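Moving to a Furnished Room in Irnach: Frequent Questions
By the Rirner Housing Desk – updated in June
14 shares | 3 comments

How long can I stay?
The shortest contract is 3 months, the longest is 36. If you want to leave earlier, write to us 2 months before.

How much is the deposit?
It is 600 for every room, also for the big ones at Jotard House. You receive it back by bank transfer after the key is returned.

Can I bring my own bed?
Sorry, no. The old bed must stay in the room, and we have no storage for it.

Is the internet included?
Yes, and heating too. Electricity you pay by yourself.

Where do I sign the house rules?
At the Kyriakidis Street office, before 5 p.m. Please read them first – many questions about noise and guests are answered there. 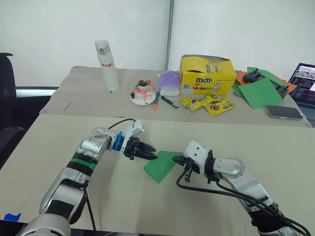 Green paper on the table.

May I paint the walls?
Only in white, and please ask before you buy the paint.

Who do I call if I lose my key?
The night number is on the inside of your door. A new key costs extra.

Share this page (14)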